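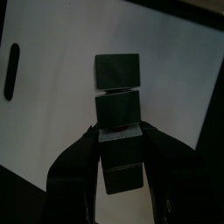 You don't need a motor that big, I was told, more or less before I'd got my coat off. What you need is patience and a better spring. I wrote that down, and then had to admit I'd come to talk about the arm because I've been failing to build one of my own since January.

The workshop is the back half of an old print works on Urquhart Lane (the date over the door is 1908) and it smells of cutting oil and toast. Six people share the benches. The builder I'd come to see would rather not be named - "put the arm in, leave me out of it" - so that's what I'm doing.

The arm is called Bravik, and its whole job at the moment is blocks. Black fingers, dark blocks, a pale panel with a slot in it, and hours and hours of picking up and putting down. I asked why blocks and got a look. "Because a block doesn't forgive you. Squeeze a sponge wrong and it doesn't care. Squeeze a block a bit skew and it twists."

The fingers have been the real headache, apparently. There have been several pairs, and the early ones were too straight, so they only touched at the tips. "I kept blaming the code. I rewrote the closing routine over and over, and all the time it was the shape!" I laughed far too loudly at this, having done exactly the same thing at my kitchen table.

And the cost? The wrist camera was £50 and the motors came to £200, all second-hand, and the rest was scrounged. The software is a home-made thing called Flallunel, which runs on an old laptop and falls over if you open a browser.

I wanted to know what comes next, hoping for something grand like making the tea. No chance. "Screws, sorting screws. I've got a drawer of them and I'm sick of it." There's also talk of taking Bravik to the Flindmont makers' day, if it can be got down the stairs.

I went home and ordered a spring.

Last updated: July 6, 2018

Recent posts
Springs, and why I bought the wrong ones
My kitchen table arm: still not working
Getting ready for Flindmont
A cheap wrist camera mount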